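4.3 Roller composition and the damp season

We come now to the rollers, which gave us more trouble than anything else in the workshop and which, I suspect, will be the part of this paper that most working printers turn to first. The earlier sections dealt with the presses themselves and with the state of the type after so many years in its cases. A good press and good type will still print badly if the ink is laid on unevenly, and the old hands who trained at Culongate were forever telling their apprentices so.

Two kinds of roller were compared. The first was the traditional glue and treacle composition, melted in a double pan and poured round a wooden stock in a greased brass mould. The second was a modern synthetic rubber covering, supplied ready ground by Adach and fitted to stocks of the same diameter. We had hoped to include a third kind, a vulcanised oil roller of the sort once sold for poster work, but the only pair we could find had gone so flat on one side that no amount of coaxing would bring them round again, and Gilberto Benavides, who had driven a long way to fetch them, took the disappointment very kindly.

The composition rollers were cast by Blair Lennox to the recipe in the Culongate workshop book, which gives its quantities by the jug and the handful and had to be turned into weights before it was of any use to us. The glue was soaked overnight, drained, and melted slowly with the lid on. The treacle went in once the glue was quite smooth, and the mixture was then left on a low heat until it fell from the stick in a sheet. The first two castings were spoiled by bubbles. Warming the mould beforehand and pouring down the side of the stock cured this almost completely, and the rollers used for the results below all came from castings made in that way.

Each roller was put through the same routine. It was inked on a glass slab with a stiff black, passed over a forme of mixed text and wood letter, and a sheet was pulled. Every sheet was numbered on the back in pencil, and the temperature and humidity of the workshop were written down at the head of each run. In all, 2268 sheets were pulled between September and the end of the winter, the last of them on February 17, 2020. Of these, 493 were set aside for close reading, chosen so that dry, middling and damp days were all fairly represented.

The reading was done away from the press, by people who had not been there when the sheets were pulled. Readers worked in small groups round an ordinary table (a furnished table of the general sort, with six chairs, is given in Figure 2), each with a lens and a scoring card, and no talking was allowed until the cards had been handed in. We asked them to look at three things: whether the solid parts of the wood letter were evenly covered, whether the small type had filled in, and whether there was any sign of slurring at the edges of the forme. They were given a sheet of known quality at the start of each sitting so that everyone's eye was in roughly the same place before the scoring began.

On dry days there was very little to choose between the two. If anything the composition rollers did slightly better on the small type, where their softer face and natural tack seemed to lift and lay the ink more kindly, and several readers wrote "crisp" on their cards without having been offered the word. The rubber rollers were a touch heavy in the counters of the smallest letters, though this improved once the roller height had been raised by a thickness of card under each rail.

On damp days the picture was very different. The composition takes up water from the air, swells a little, and loses its tack, and once that has happened the ink sits on it in patches like rain on a waxed coat. Washing with paraffin and hanging the rollers in a cupboard with a tray of dry lime brought them back, but it took the better part of a morning, and a printer with a job promised for dinner time would be right to grumble. The rubber rollers hardly noticed the weather at all. Sheets from the dampest runs were scored as even in the solids for rubber and as uneven for composition by nearly every reader, and the disagreement among readers was smaller here than anywhere else in the study.

We also tried the Treklow method, in which the rollers are dusted lightly with French chalk before they are put away for the night. It did no harm that we could find, and the rollers were certainly pleasanter to handle the next day, but the scores were unchanged. The chalk must be wiped off thoroughly before inking, for whatever is left behind finds its way into the ink and from there into the type. 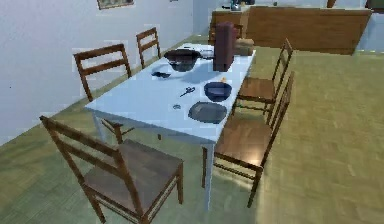
As to storage between seasons, the rollers are best hung upright by the stock, with the face touching nothing, and turned end for end every few weeks.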